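Learning to bake bread in a cold kitchen

Posted by Corrado Piras, 07/02/2018
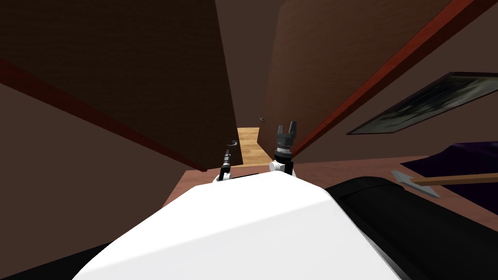
How long should the dough rest when the kitchen is cold? Leave it until it has doubled, and do not look at the clock too much. In my apartment this takes 11 hours in winter, and in summer I must be much faster.

I started to bake in November, after the bakery on my street closed. My first bread was flat and gray inside. I was following a recipe from a forum called Kindetti, where the people are very strict and very kind. They told me my water was too cold and my salt was too much. Both things were right.

Now I use the rye flour from Langat, mixed with ordinary white flour. The dough is more sticky than I like, but the taste is deeper and the crust stays good for two days. I fold it four times, with wet hands, and then I put it in the oven with only the small light on — this is my warm place.

My oven is old and the left side burns everything. I turn the bread when half of the time has passed. My neighbor says I should buy a stone, and maybe I will, after I pay for the car.

Next time I want to write about the starter. Mine is sleeping in the refrigerator and smells like apples.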